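# Electric or gas for a small rental kitchen?

The stovetop in the apartment I rent out is due to be replaced before the new tenant moves in this March.
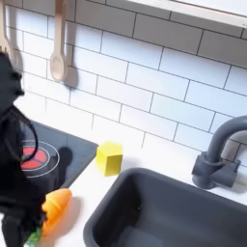 *By the stovetop, with a toy carrot*

It's a small place and the kitchen gets used every day. I have two quotes. A local installer, Wirent, wants 2,994 for a gas cooktop, including a new line from the meter. The other quote is for a plain electric one and comes in well under that, but the wiring is old and I don't know if the circuit can take it. Has anyone made this choice for a rental? I care more about repairs than about how well it cooks.

Posted by Gutumano, 2024-01-21

---

**Ugwu**

Electric, for a rental. I have 3 units and switched all of them over the past 7 years. Parts are cheap and you can swap a burner element yourself with the power off at the breaker. Gas is nicer to cook on, but every service call costs more and in my town you need a permit to touch the line.

Before you buy anything, have an electrician look at the panel. Many electric cooktops need their own 240-volt circuit. Ask what size breaker and wire the model calls for – it's in the install sheet, which you can usually download before you order. If you need a new circuit, set aside up to 1,000 for it and compare the totals again. Mine came in under that, but the panel was close to the kitchen.

Also measure the cutout in the counter. Width is not the only thing that matters, depth varies too.

---

**Cededent**

gas. works when the power is out

---

**tilebackwards**

I agree with the answer about the panel. One thing to add: check your lease and your insurance. My policy asked what kind of stove was in the unit, and the rate changed a little when I updated it. Get the installer's paperwork and keep a copy with the lease.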